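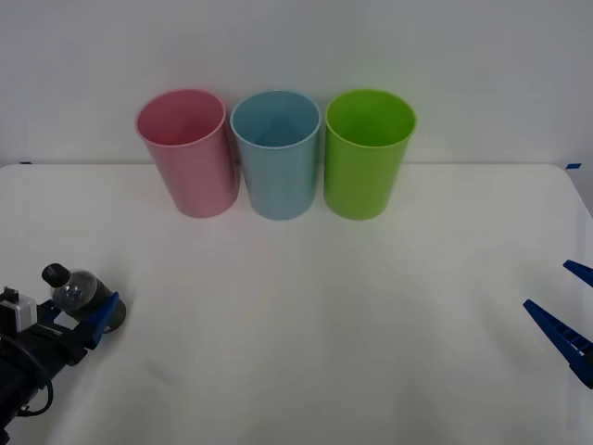 2020-02-09

The tank is down to the fourth rung again, so I've been thinking about water most of the week, and I said I'd write something for the people who keep asking what it's like living out here without mains.

We moved to the house on Bemance Road in April. It has one tank for the kitchen and bathroom, 3000 litres, and a second older one behind the shed that leaks and is only good for the garden. The agent said it was plenty for two people. In winter it is. It rained every week and the overflow ran down the side path and made a bog by the gate, and I spent more time worrying about where to send the extra than about running out.

By December the bog was a patch of cracked dirt. We went 28 days without rain, then got enough to wet the leaves, then nothing again. I'd never kept track of rain before. In Cluvberg I couldn't have told you if it had rained the day before.

First thing we changed was the shower. There's a bucket in there while the hot comes through, and it takes most of a bucket because the heater is at the other end of the house. That goes on the lemon tree. The lemon tree is doing better than anything else on the block, including the ones with proper irrigation up the road. Showers are short, hair gets washed twice a week. You stop noticing after a fortnight.

The washing machine was harder. It's an old top loader that came with the house and it fills right up no matter what you put in it. We ran a length of hose from the outlet out the laundry window and onto the grass, changed to a powder that's meant to be all right for gardens, and cut back to one big load a week. Towels get hung up and used again. I'd like a front loader but the old one still goes, and I can't see myself throwing out a working machine.

Then there's dishes. I used to rinse everything under a running tap before it went in the sink, and then rinse it again after. Now it's one sink of hot soapy water and a small tub for rinsing. Glasses first, then cups and plates, then whatever the oats were cooked in. The other thing that helped was everyone keeping the same cup for the whole day. When my sister's kids stayed over the holidays they went through every clean thing in the cupboard by lunch on the first day. After that it was one colour each, and if you lost yours you had to go and find it. 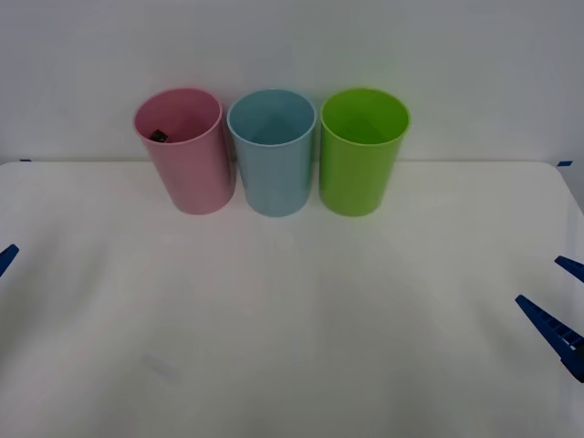 Pink, blue and green.

It worked fairly well. There was one argument over who had green.

Drinking water is a separate question and the one people ask about most. We drink from the tank. It goes through a sediment filter and then a carbon one under the sink, and I change the cartridges when the flow drops off or when the date I've written on them comes around, whichever is sooner. The taste is fine, a bit flat. When there was smoke about in January we disconnected the downpipe, and left it off until after the first rain had washed the roof down. I'm still not certain we needed to, but Eldana Chala two doors along has been on tank water most of her life and she pulled hers off, so I did the same.

For those two weeks we mostly drank bottled. I didn't like doing it. The recycling bin out here is only collected once a fortnight and it was full by the second day. I've kept a few of the bottles with decent lids and refill them for the fridge, which means no one runs the tap waiting for it to come cold.
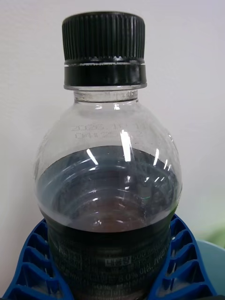 Clear bottle, black screw cap.

The lids matter more than you'd think if you lay them down in the fridge door. The thin bottles go out of shape after a few refills and start to weep.

We've had to buy one load so far. Ejigu do the cartage for this side of Rirkport and in January they had a seven day wait, so I'd tell anyone new to ring well before they think they need to. I rang when the tank was at a third and we were down to a few inches by the time the truck got here. That was a long week. It was 33 degrees on the afternoon he came and he still had four more places to do after ours. He gave the inlet strainer a knock with his hand and told me it was filthy, and he was right. I'd cleaned the gutters and never once looked in the strainer. It was packed with gum leaves and something that used to be a frog.

So, strainer is now on the list for the first of every month, along with gutters, and checking the overflow mesh for holes so the mosquitoes can't get in.

How to tell how much is left, for the person who emailed: knock down the side of the tank with your knuckles until the sound changes. Or on a hot morning put your hand on it, the part with water behind it is cooler. You can buy a gauge with a float, and I've priced one, but the knocking is free.

I've been looking at a bigger tank. The slab under this one won't take it, so it means a new pad on the other side of the house and new pipe across the back – more than I want to spend on a place we're renting. The owner says he'll think about it. He said that in spring too.

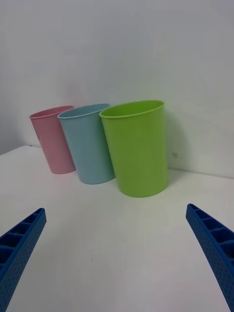 Cups on the white table.

Next on the list is fixing the kitchen tap, which drips. I've had a bowl under it since New Year and that goes to the basil, but it's a washer and I should just do it. The hardware in Rirkport was out of the half-inch ones when I went in. I'll try Cluvberg when I'm there for the dentist.

There's a shower forecast for the end of the week. I've cleaned the gutters anyway.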